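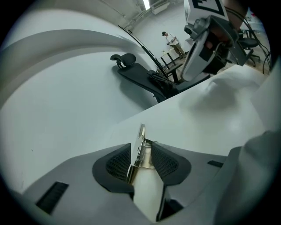

On Indexing a Newsletter That Was Never Meant to Be Indexed

29/07/2022

The index to the Hustura Quarterly is now complete and may be consulted by anyone with an interest in the history of the Lundska district. It contains 2831 entries. As the work occupied most of my evenings from November onward, it seems appropriate to record the principles on which it was compiled, and the points on which a future indexer may wish to depart from them.

The Quarterly was typed, duplicated and posted to members for the greater part of its life, and printed properly only in its last years. Its editors regarded it as a means of announcing suppers and recording deaths. Consequently, matter of lasting value is scattered through it without warning. An account of the 1954 flood begins in the middle of a recipe for plum dumplings and resumes two issues later under the heading "Further to the Above." A full list of the subscribers to the hall piano is printed upside down on the back of a membership form.

An earlier index exists in manuscript. It was begun by Rozália Borbély and covers the letters A to K with great thoroughness. I have retained her headings wherever possible, including "Fences, disputes concerning," for which I can suggest no improvement.

The question of which issues to include was settled early. Eleven issues survive only as photocopies, and of these, 2 lack their outer pages. They have been indexed on the same footing as the originals, with the letter p after the page number. Loose inserts have been treated as part of the issue in which they were found, although several were clearly filed in the wrong year by an earlier hand.

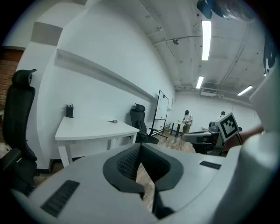 Personal names

Names presented the greatest difficulty. The Quarterly's contributors used Hungarian and English name order without distinction, sometimes within one paragraph, and married women appear under as many as four forms. The index files every person under the family name, with accents restored where the person's own signature or a parish entry supports them. Where there is no such evidence, the spelling of the Quarterly stands.

Cross-references have been supplied generously. A reader looking for Mrs. Bíró will be directed to Bíró, Hajnalka, and also to her maiden name, under which she wrote the gardening column for six years. I am aware that some professional indexers consider this practice wasteful. A family historian working from a single remembered name is unlikely to share that view.

Nicknames have been entered only if they appear in print more than once. This excluded a number that I was sorry to lose.

Places and buildings

Road names in the district were altered when rural numbering was introduced, and the Quarterly continued to use the older names long afterward. Both are given. The store at the corner of the mill road is entered as Chettiar's Store throughout, as this was the name used by everyone who wrote about it, whatever was painted over the door at the time. The two halls are distinguished as Hall (first) and Hall (second). Entries for the period of the rebuilding, when meetings were held in the school,

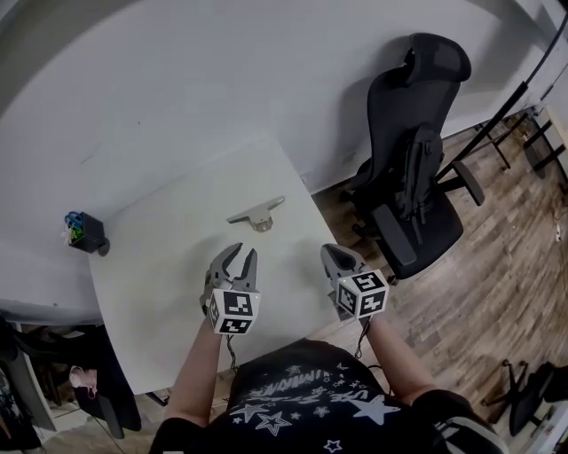
are filed under School with a reference from both. The creek has been a particular trial. It is called the Avis in minutes and the Little Avis in reports of picnics, and a correspondent in the spring issue of 1961 maintains that these are separate watercourses. I have walked the lower part of it and was unable to settle the matter. They are entered separately, each with a note.

Subjects

Subject headings follow the vocabulary of the Quarterly itself. I have not imposed modern terms on it, except in the case of medical conditions, where the original language would in several instances cause needless distress to living relatives. The substituted headings are listed in the preface.

Weather has its own heading, with subdivisions for drought, flood, hail and frost. This was added late, when it became apparent that the editors had recorded the first frost of nearly every year. Recipes are indexed by the name of the dish only. Anyone wishing to find all the recipes calling for sour cream will need to read the Quarterly in full, a course I can recommend.

Corrections

Corrections are welcome and will be entered in the next revision. They should give the issue and page number, together with the entry as it presently stands. General remarks on the district may be left under this post.
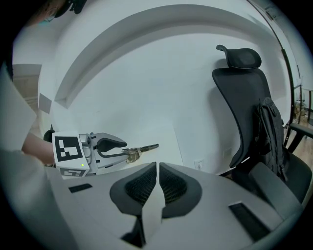 Dénes Kun: The Avis and the Little Avis are the same creek. My grandfather had the hay lease on both banks and paid one rent. The man who wrote in 1961 was sore about a culvert. Could you also check the entry for Mészáros, Szabolcs? There were a father and a son by that name, and I believe you have the father playing accordion at a dance held after his funeral.

The entry has been examined and Mr. Kun is correct. It will be divided into Mészáros, Szabolcs (senior) and Mészáros, Szabolcs (junior), with the accordion assigned to the son. The two creeks will remain separate until a survey plan or comparable document can be produced, although the note will be amended to mention the hay lease.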